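Foro > Manipulación > Pinzas y dedos > Comparativas
Inicio Temas Buscar Miembros Normas
Última actualización: 31 ene 2019

Tema: Dedos azules u otros dedos para botellas y latas

skiltley_lab
Buenos días a todos. El español no es mi lengua materna, pido disculpas por los errores. Estamos comparando dos juegos de dedos para la misma pinza, en una tarea de clasificar envases. Con los dedos azules hicimos 47 intentos y fallaron 13. La mayor parte de los fallos fue al soltar: el dedo toca el borde del recipiente cuando abre. Mi pregunta es si debo cambiar los dedos o solamente la altura de apertura.
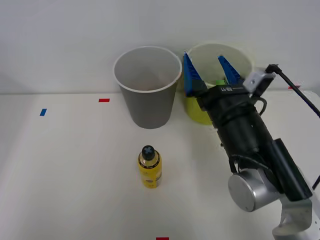

Apertura sobre el recipiente verde, con la botella amarilla todavía en la mesa.

plada_eje6
Yo no tocaría los dedos. Los dos recipientes están casi juntos y la pinza abre demasiado. Limita la apertura por programa y sube la altura unos 15 mm. Luego repite la serie.

oneill_pinzas
No estoy de acuerdo con plada_eje6. Si subes, la botella cae desde más alto y puede rebotar. Yo probé los dedos de Ó Néill, que son más estrechos, y para recipientes pequeños los prefiero. ¿Cómo colocas los objetos al empezar?

skiltley_lab
Gracias a los dos. Las posiciones las marco con cinta roja y azul. La lata va delante del hueco entre los dos recipientes, y la botella amarilla más cerca del borde de delante. Retiro los brazos antes de tomar la imagen de referencia. 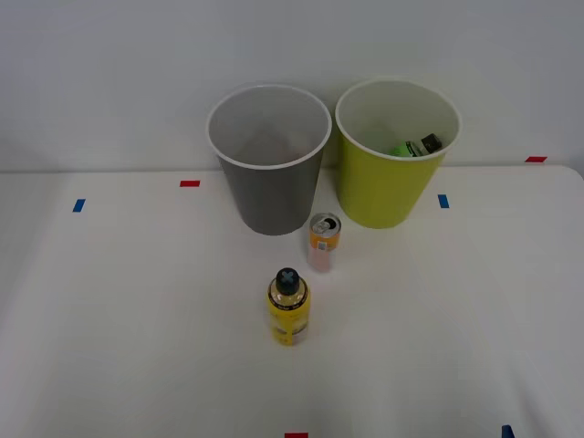
Re: cámara de muñeca y agarre de la lata

flornelcombe
Perdonad que cambie un poco el asunto. ¿Qué ve la cámara de la muñeca cuando los dedos llegan a la lata? En Flornelcombe tuvimos problemas porque la tapa metálica brillaba y el detector perdía el borde.

skiltley_lab
En mi caso el reflejo es suave. Se distinguen bien la anilla levantada y la abertura de la tapa, también el código de barras. Lo que me falta es la parte inferior de la lata, que queda fuera de la imagen.

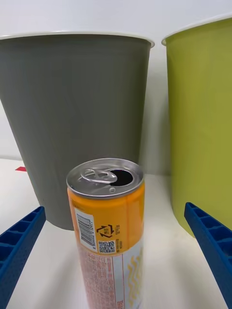 Cámara de muñeca, dedos abiertos a los dos lados de la lata.

plada_eje6
Con esa vista yo centraría por la tapa y olvidaría la base. Mantengo lo de la apertura.

oneill_pinzas
Y yo mantengo lo de los dedos. Prueba primero lo barato, de acuerdo, pero cambia una sola cosa cada vez.

skiltley_lab
Haré primero la apertura limitada, sin cambiar la altura. En febrero monto los otros dedos y escribo los resultados en este mismo tema.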